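Ghizlane Filali
Thread on wrist strain in repetitive hand work, from notes I keep at Tranach. 1/5

2/5 Grip force matters less than wrist angle. A light grip with the wrist bent all shift gives more complaints than a firm grip held straight. 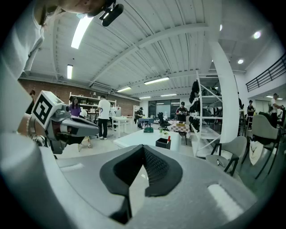 3/5 Break timing. We moved from one long break to short ones, 5 minutes each, same total. Reports of forearm soreness fell by May. Small group, no control, so treat it as a hint.

4/5 Table height: set it from the elbow with the person seated in their usual chair. The chart on the wall assumes everyone is average. At Moffat we reset 58 stations and most went down.

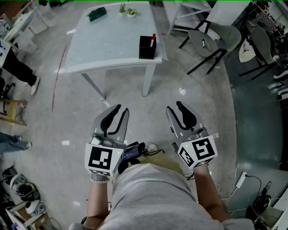

Seated, one in each hand.

5/5 Log which hand hurts and at what time of day. "Sore" alone is no use to whoever reads it later. Our form has 200 characters for this and people do fill it in. Will post the blank version once Anside clears it.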